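Guest bathroom basket, the quick way

Posted March 2022 by Berwyn Mostyn

OK so family is coming, there's one bathroom, and somebody always forgets a toothbrush. Usually two somebodies. I set up a basket for this every June and then again before the holidays, and people keep asking how, so writing it down fast before I have to go get the sheets out of the dryer.

What you need

A wire basket, small, with a solid bottom. The solid bottom matters, brush handles poke right through an open grid and then the whole thing rocks. Mine is a black one from Grostell, from the desk supplies aisle. It's a pen holder I think. Works.
Toothbrushes, still in their wrappers. Different colors.
Two little bottles of mouthwash, travel size.
A damp cloth.
Tape and a marker if you want name tags (optional, I skip it).

Before you start

Wipe the basket. New ones have that dusty metal stuff on them and it comes off on everything. Dry it all the way, wire rusts at the joints if you put it away wet. Ask me about the first basket.

Clear off a table and do this there, not on the bathroom counter. You want room to turn the basket around.

Steps

1. Bottles first. Always. They're the weight. Stand them side by side up against the front wires so people can see what they are. If you put the brushes in first you'll never get the bottles down past them.

2. Check the caps are tight. Then check again. A leaky bottle in a basket of wrapped toothbrushes is a sticky mess and you'll be throwing out the lot.

3. Leave the wrappers on. I know it looks nicer without. Leave them. Guests want to see it's new, and a brush sitting out in a bathroom for a week is not something I'd put in my mouth.

4. Brushes go in handle down, heads up, behind and beside the bottles. Start at the outside corners and work in. One at a time, drop it straight down from above so the wrapper doesn't catch on the wire. If it snags, pull it back up and try agian, don't shove. Shoving tears the plastic.

5. Split them left and right. If they all go on one side they fan out and flop over. A little lean is fine. Lots of lean, move one across.

6. Mix up the colors so no two alike are next to each other. Kids especially. "Mine's the blue one" only works if there's one blue one, or at least if the blues are different enough to tell.

7. Carry it by the bottom, not the rim. Set it somewhere dry, away from the splash zone by the faucet.

Problems

Basket tips when you pull a brush out: too light. Bigger bottles, or put a flat stone in the bottom.

Wrappers slide up and bunch at the top: fold the bottom end under before you drop the brush in.

Brushes too tall and falling out: your basket's too short. The handle should be at least a third of the way in. I tried a soap dish from Astside once, way too shallow, total waste of an afternoon.

Can't get the last one in: take out the one next to it, put both in together. Or just stop, you have enough.

How many

One per guest plus one spare. Don't go over 8 in a basket this size, it jams and then people yank.

Refills

Whatever's been opened goes home with the guest or in the trash. Anything still sealed stays put for next time. I keep extras in a shoebox under the sink and top up when the sheets get changed. Mouthwash bottles you can refill from a big one, but rinse them out first, and use the same kind or the color goes weird.

Toothpaste I keep seperate, in the drawer. Tubes get squashed in with the brushes and the caps pop off.
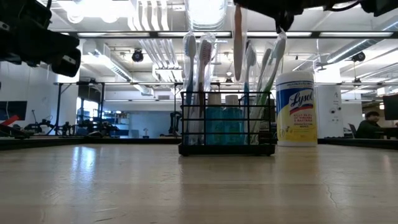

Filling the basket. Bottles up front, brushes still in their wrappers.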